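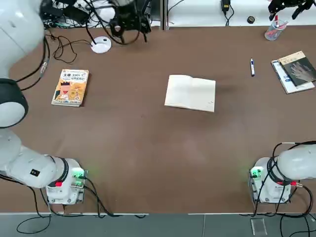 How do I stop a book's pages staying bent after it's been left lying open?
Close it, square up the pages and leave it flat under a heavier book for 2 days.

Ticket: Wanberg reading room, brown table
Opened Thursday, June 11, 2020
Status: open

Problem - cream booklet won't sit flat, pages curl up again by the afternoon. Same with a couple of paperbacks off the Mamadmont shelf.

Tried so far:
- 9 hrs under the big atlas. Bit better, came back.
- moved table away from the heater, no diffrence yet
- stacking books when finished, biggest on the bottom. Helps if poeple do it
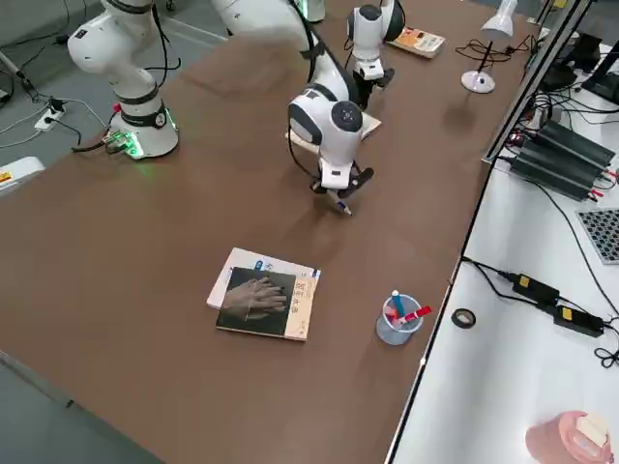
Also pens. Please put them back in the holder when done, had one left inside a paperback and it's dented the spine. Lamp's fine, leave it where it is.

Still to do: order book weights from Chambi (pack of 40 is too many, ask re smaller). Will check booklet again tomorow and update.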